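Notes for the site visit, 21 May 2023
Course unit: Grasping in unstructured spaces
Prepared by Mawar Yeoh. Corrections from Teun Michiels are included.

## Before the visit

Read the two-page summary of the Braminard pipeline. Closed shoes are required. The demonstration has two parts: hand-held collection in a furnished bedroom, then playback on the arm in the main hall. Groups switch after the first part.

## Part 1: Hand-held collection

The operator holds a two-finger gripper and performs the task directly. The camera is fixed to the tool, so the recorded view is close to what the arm's wrist camera will see later. No arm is present in the room during recording.

Terms used by the host:

- **Episode**: one recording, from the start signal to release of the object.
- **Clutter level**: a label from 0 to 3, assigned before recording.
- **Reject**: an episode removed at review. The reason is logged.

The session plan lists 423 episodes for the bedroom. Of these, 241 are single-object picks and 182 are sorting episodes, in which the operator picks from a pile and places by category. Medicine cartons are treated as a separate category in the sorting set.

Cartons are a useful case for force limits. A thin cardboard wall gives way well before the fingers slip, and a crushed carton counts as a reject even if it reaches the target. The pads spread the load over the side panels. Operators are told to close until the carton stops moving and then hold that width. 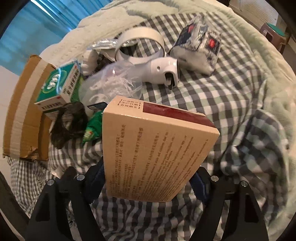
Width is logged with every sample, along with tool pose. Force is not measured directly. Teun points out that the pads compress, so the logged width on a carton is slightly smaller than its true width. Do not use it as a dimension in Exercise 2.

Soft bedding adds a second problem. The support surface moves under load, and its height cannot be taken from a fixed table plane. Clear plastic and foil give poor depth readings, and the Halim tracker drops points on both. The host's fix is to estimate tool pose from the fixed parts of the room — walls, door edges, window line — and to mask the bed.

## Part 2: Playback on the arm

The policy shown was trained on more than 2000 episodes from several rooms. Watch for:

1. Approach angle on tilted objects.
2. Hesitation before closure. The Pirnon controller runs at a lower rate than the tool recording.
3. Regrasp behavior after a slip.

Record the outcome of each trial as success, partial or failure. Moven staff will answer questions between trials, not during them.

## To hand in

One page per pair, due at the next lab. State one failure mode, the logged signal that would reveal it, and one change to the collection procedure. Sketches may go on a second sheet.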